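Notes, Keltley talk, tabletops section

Open with the Furnival quote: 390 for a refinish. Pause. Ask who has paid that for a table that only needed a wipe.

I don't buy the "feed your wood monthly" line. Fledico's leaflet repeats it 18 times and tests it zero times.
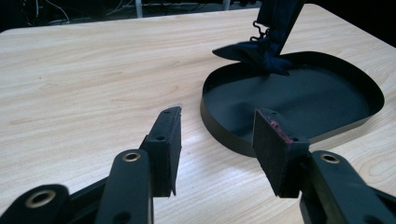

Does a pale table need oil every month?
Only if the finish is oil, and then when it looks dull.

Skip Nelludine unless asked. Hand over to Kirsty Gosling for sanding.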